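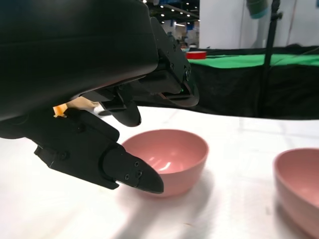 Courses > Street Food Basics > Handout 4: Portions and the Lunch Line

Posted 27/07/2019 by the course instructor

Okay, on to portions, the part of this course where I get a little worked up! A small truck makes or loses its money on the scoop. Say your rice bowl is supposed to weigh 15 ounces and your best server is generous. Customers love her, and your pot is empty before the lunch rush is over. So pick one vessel and build the menu around it. A plain pink bowl would do fine for practice at home -- fill it, weigh it, dump it out, fill it again until your hand knows the amount without the scale. Bring your numbers to the next session and we'll compare.

Our running case is still Fidovix, the noodle truck that parks at the Kolldale lot. They sell 600 bowls in a good week and take in 4000 dollars, before anybody gets paid. Go back to your cost sheet from Handout 3 and put those in the top two boxes.

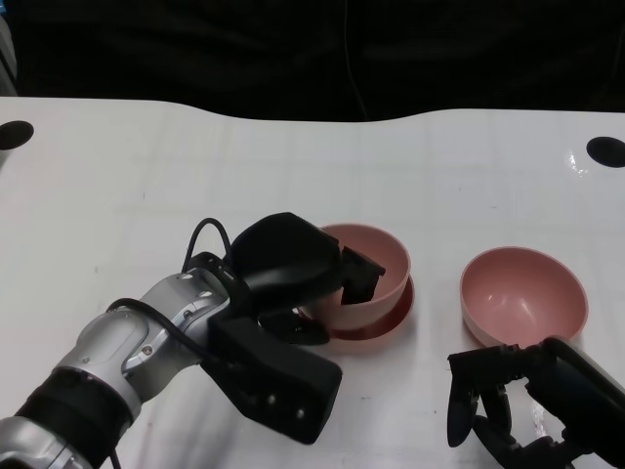
Now look at what each extra spoonful of broth and pork does to the bottom box. I did this with my own old chili recipe once and had to go lie down. Try it with a small spoonful first, then a big one, and write both answers in the margin (pencil, please -- you will change them).

Next, the menu board. Gromenico started out with 26 items, and people stood there reading while the line walked off to the taco truck. Cut yours down. I like a board I can read from across the street while I'm digging for my wallet.

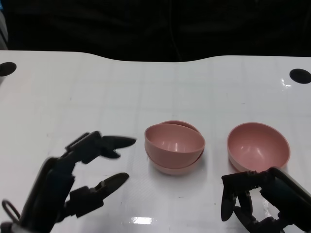
Fig. 3. Three pink bowls on a white tabletop.

For August: read the Siriwardena packet on permits, all of it, including the boring pages about gray water. Then eat at two trucks and save the receipts.

This site uses cookies. By continuing to browse, you agree to our cookie policy.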